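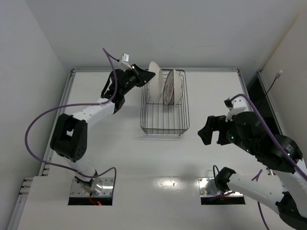

5th April

Glaze adhesion, Puvalau clay body, second round. Mansa loaded the kiln last night, I unloaded at 8. 53 test tiles in, all out in one piece.

Crawling on the thick dips again, mostly near the rim. Thin dips fine. So it's application, or dust on the bisque — Mattes says dust. Wiped half the next batch with a damp sponge, left the other half alone. Marked them underneath in iron oxide.

Cone 6, controller read 1306 at lunch before I shut it down for the Celsius/Farenheit thing. Set to F now. Leave it on F!!

Bucket 3 weighed in at 129 g per 100 ml, way too thick. Added water, sieved twice, will weigh agian tomorrow. The December notes say we used less clay in the mix, can't find how much. Ask Nermina.

Need more cones and a new sieve.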